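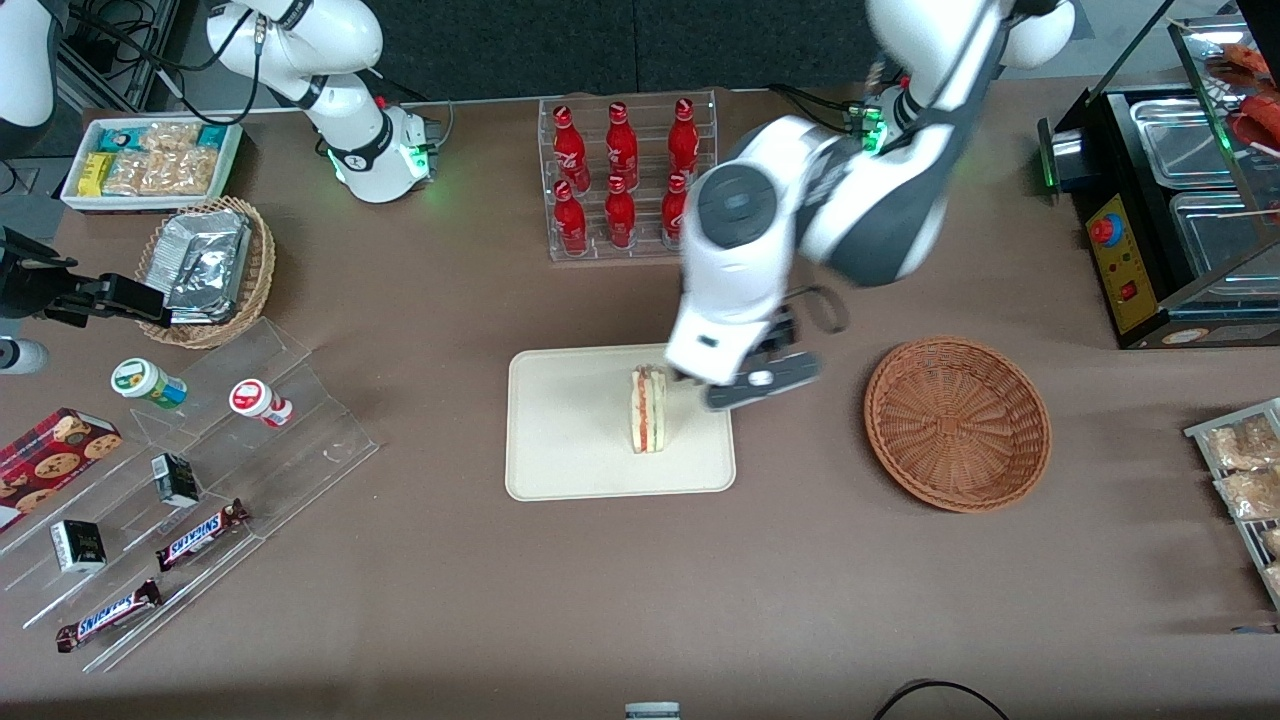
4. The Snack Counter Task

4.1 Why a sandwich

Papers on household and shop-floor manipulation have a favorite object, and it is usually a rigid block with opinions about nothing. We wanted something a clerk would handle before lunch. The Ritivero task set is therefore built around a small snack counter with bottled drinks, chocolate bars, bagged puffs, and one item that has ended more of our afternoons than all the others together: the sandwich wedge.

A sandwich wedge is a hard thing to hold. It is soft, it is layered, and its layers are held together mainly by goodwill. Squeeze it across the bread and the filling leaves. Squeeze it too gently and it stays on the tray while the arm departs, with great dignity, to deliver nothing. A person solves this without putting down the phone. Our policy, Celow, solves it some of the time, and the rest of this section is about how much of the time that is.

4.2 Setup

All trials use two arms with parallel two-finger grippers. One arm does the picking and the other is free to stay out of the way, a skill we had to teach separately. Policies receive views from a fixed workspace camera and from the wrist. The wedge stands on its cut edge in a shallow tray, and the goal is to move it to a round wicker basket beside the tray and leave it there in one piece. Figure 4 shows the approach phase.
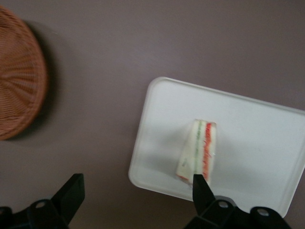
Figure 4. Wrist view in the sandwich task: the tray and wedge, with the goal basket at left.

We trained on 1,797 teleoperated demonstrations covering the whole counter, 97 of which involve the wedge. The imbalance is our own doing. Operators were allowed to choose their tasks during the early weeks of collection, and given the choice between a bottle and a sandwich, operators choose the bottle. By May we had taken the choice away from them.

4.3 What counts as success

Our first scoring rule was binary and too kind. It accepted any trial in which the bread ended up in the basket, including trials in which the filling had made other plans. The rule used here asks for all layers present, in their original order, with no visible crushing. Two raters scored each trial from video, and when they disagreed we took the harsher score. A customer would.

4.4 Results and failures

Over 500 trials, Celow did well at reaching the wedge and noticeably worse at everything after that. The approach is close to a solved problem at this scale. The trouble starts at contact, when a fingertip blocks part of the wrist camera's view of the very thing it is about to squeeze. The fixed camera ought to help, but from there the forearm often hides the grasp.

The most common failure was a grasp placed too low, which tips the wedge over onto its side. Celow seldom recovered from this, and retried the upright grasp on an object that was no longer upright - up to 5 times, in the same spot, with no sign of doubt. The second most common was a late release, where bread stuck to a finger and followed it back out of the basket. Grerkau, our scripted baseline, never made this mistake, as it rarely got the bread that far.

Bottles and boxes gave little trouble. Bagged snacks fell in between: the bags forgive a sloppy grip, but they shift as they are lifted and sometimes slide free.

Can a machine staff a snack counter, then? For packaged goods, under steady light and with patient customers, we would say it is close. For sandwiches we would keep the clerk. Section 5 looks at whether fingertip force sensing narrows the gap, and at what it costs in cleaning time.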